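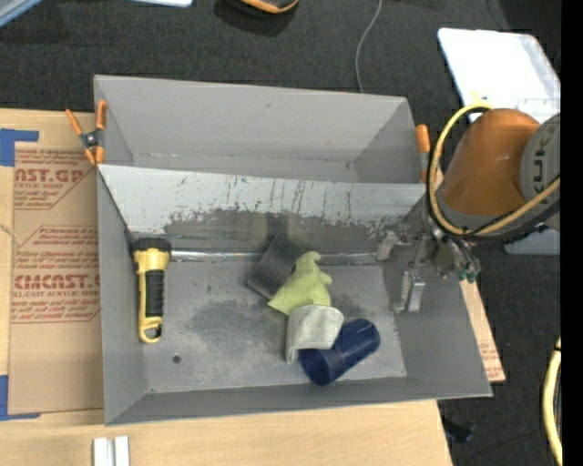
I've been selling the Hokdale divided bin for long enough now that I've stopped trying to make it sound glamorous. It's a big grey tub with a sloping divider down its length, and it's for all the stuff that has no proper home: the odd glove, the torch, the bits you carry from the shed to the van and back again. The front side is the wide one, so a yellow and black torch and a work glove can go in there with plenty of floor left over, and the back side is narrower, which I like for things I don't want mixed up with the rest. And yes, they do get scruffy. The divider scrapes, the floor picks up dark smudges and scuffs, and mine have all gone that way at the bottom where things get dropped in. I've never had anyone send one back over it.

Why the divider slopes

I get asked this more than anything else! An upright divider makes a neat pair of boxes, but you end up with your knuckles against it every time you reach down for something small. With the slope you can slide your hand down and scoop. Things also tend to slither to the bottom when you chuck them in, so you don't get gloves draped over the middle and hanging into the wrong side (mine used to, constantly, with the old Roman bin I had before these).

The slope does take a bit of room away from one side. If you want two halves exactly the same, you're better off with a pair of our Tovier tubs side by side, and I'll happily tell you so on the phone.

What I'd put in it

Gloves, torches, tape, tins of this and that, dog leads, plant ties, the spare bike lock. I keep one on the bench by the back door and it's the first place I look for anything. Lucyna Górecki has bought four from me for her upholstery workshop and keeps offcuts in the wide side and her hand tools in the narrow one — she told me she'd tried it the other way round and spent a fortnight fishing for her scissors.

I wouldn't use it for anything liquid, or for loose screws. Screws want a lidded tray. I do sell those, they're on the small parts page, and they're cheap.

It's happiest on a table or a bench at about waist height. On the floor it works too, only you'll be bending over the front side all day, and I'm past that.

Buying one

The bin is £59, and that includes delivery if you're anywhere I'd reach with the van. Further off it goes by carrier and I'll give you a price before you pay anything. They come one to a box because of the shape, so if you're ordering several, do make sure there's someone in to help, as the boxes are awkward in a doorway.

I also have 27 seconds at the moment, all from the Sitard stockroom when it was cleared out. They've been used and they look it: scratches down the divider, marks along the walls, a bit of wear in the bottom. Perfectly good for a garage. Ring me for the price on those, it depends how bad the one you pick is, and you're very welcome to come and rummage through the stack yourself.

Looking after it

Warm water, washing-up liquid and a cloth will shift ordinary dirt. Please don't go at it with a wire brush! Scrapes are scrapes and they won't polish out, and all a wire brush does is make more of them. For sticky tape marks I use a drop of vegetable oil on kitchen roll, leave it for as long as it takes to have a cup of tea, then wipe it off and wash as usual.

If grit collects along the foot of the divider, tip the bin towards you and brush it out with an old paintbrush. A vacuum nozzle does the job too.

Questions I've had lately

Can I have it in another colour? Only grey for now. I've asked about green for March and had a maybe.

Do you do a lid? No, and I don't think it would stay on my own one for five minutes. Ulises Bravo cut himself a cover out of an old blind and sent me the measurements, so ask me if you want them.

Can I stack them? Empty ones, yes. Full ones, please don't.

Can I see one first? Of course. Give me a ring before you set off, as I'm often out with the van in the mornings, and bring whatever you're hoping to keep in it so we can try it for size.

Page and prices last checked 2019-02-21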